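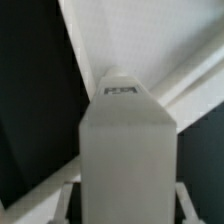 4 min read

The subscription that wants to be your pantry

Prurkisel sent me another box offer last week, the third since February. You probably got one too. The envelope says "Your pantry, handled," and inside there is a card explaining that for 54 dollars a month they will keep me stocked with rice, beans, oil, canned tomatoes, coffee and whatever else I tend to run out of. I don't have to make a list. I don't have to go anywhere. They learn my habits and fill the gaps.

I have been writing this column long enough to remember when the same pitch was made for razors, then for socks, then for dog food. Some of those worked out fine for some people. My brother-in-law still gets the socks. But groceries are a different sort of purchase, and I have doubts about this one that the card did nothing to settle.

Start with the price. Fifty-four dollars sounds fair until you try to find out what's in the box. The website shows a "typical" selection but gives no weights. I wrote to ask and got a cheerful reply telling me that quantities vary with the household. Well, yes. So does the value of the thing I'm being asked to pay for. When I go to the store I can read the shelf tag and see what a pound of lentils costs me. I would like to be able to do the same with a pound of lentils that comes to my door.

Then there is the learning. You fill out a questionnaire at the start, and after that they adjust based on what you skip and what you add. Brittany Landry, a reader in Vilmont, signed up for the trial and kept her packing slips. She marked herself as a household of two that bakes "sometimes." Her first box had flour in it. So did her second, and she had barely opened the first bag. She skipped flour for the third box and got cornmeal. "I think it has decided I'm a baker," she wrote, "and I can't talk it out of that." She has since canceled, a process that took two phone calls and an email.

I don't want to be unfair. For people who can't get to a store easily, a steady delivery of basics could be a real help, and I heard from one man in that position who likes it a lot. He says the boxes come when they're supposed to and the coffee is decent. If that's you, and the price works, I have no argument. My complaint is with the claim that everyone else is saving money by doing this.

The claim rests on waste. According to the brochure, members throw out less food. Less than whom? There's a footnote, and the footnote says the figure comes from a survey of 200 members. Those are people who signed up, stayed signed up, and were willing to answer questions from the company. I'd expect them to be happy. I would also expect dry rice and canned tomatoes to last a long time in anybody's kitchen, member or no. What I throw out is lettuce, and they don't sell lettuce.

The rival service, Nundau, is a little better on this. It lists weights and lets you set a fixed order, and you can pause it from the account page without calling anyone. It also charges a delivery fee on anything under a minimum order, and the minimum went up this spring. Read the terms before you put in a card number — the fee is in section 18, a long way down.

A few of you asked what I do instead, so I'll tell you, though it's dull. I keep a sheet of paper on the inside of the cabinet door. When something is down to the last can or the last cup, it goes on the sheet. Every couple of weeks I take the sheet to Lévesque on the corner, where the beans are sold by weight out of bins, and I buy what's on it plus something that isn't. My mother did it the same way, except that she wrote on the backs of envelopes.

It does take time, and I know not everyone has the time. I also forget the sheet now and then and come home with a second bottle of vinegar. Nearly 200 of you wrote in after the last piece on meal kits, so I assume there are strong feelings on this one as well. If you've used either service for six months or more, I'd like to see what you paid and what came — slips and receipts if you have them, prices left in. I'll go through them for the next issue.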